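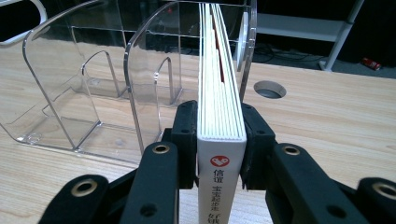
3.2 图书归位工位:上手步骤(馆员用)

适用:Mutelstead 分馆还书区,Velwood 归位系统。Plullent 总馆的台子高度不同,别照抄。

先说分工变化。以前还书高峰两个人站着插书,现在夹爪负责夹、立、插,人负责看、判断、补。排班表五月起已改,归位岗每班1人,另一人去前台或绘本区。腰不用弯那么多了,眼睛要更勤快。

开始前
1. 桌面清空到只剩文件架和待归位的书。杯子拿走。
2. 文件架靠左放稳,推一下不晃。透明亚克力的反光厉害,台灯别直射。
3. 书脊朝外,书立直。腰封、借书条先取下来。
4. 登录归位终端,输工位号2894,等状态栏变绿。

操作
5. 选“单本夹取”。精装选“硬壳”,平装选“软皮”,选错了夹力不对。
6. 夹爪两侧压垫贴住封面和封底,停2秒再抬。书歪了就按暂停,放下重来,不要用手去掰。
7. 对准格子,慢慢下。书底碰到桌面以后在松爪。
8. 每放完16本,终端会跳出核对页。扫一遍书脊,点确认。
9. 书名和清单对不上的,放右手边待查筐,下班前统一处理。

注意:夹爪动的时候手不进文件架。拿掉在格子里的纸条也不行,先暂停。

注意:连续3次夹取失败,系统自己会停。别急着复位,看看压垫上有没有胶或者标签纸。擦干净再试。

注意:书页里夹着丝带、卡片的,先塞平。露出来一截容易被连杆带住。

哪些还得人来
立体书、洞洞书、布书,一律手工。开胶的、掉页的也是,送修补台。薄册子看情况,夹出印子就改手工,并在交接本上记一笔书名。

关于速度:刚上手会觉得比自己插还慢,正常。熟了以后一小时能归近百本,不做考核。终端里的数量统计只给 Mbeki 维护组排保养用,馆里不看个人数据,有疑问找值班组长。

交班
10. 夹爪退回原位,张开,关气源指示灯灭了再走。
11. 待查筐清点,写交接本。卡住几次、什么书卡的,写清楚,不用写原因分晰。
12. 终端退出登录。不退的话下一班的记录会算到你名下。

夹爪校准见3.3,压垫更换见3.5。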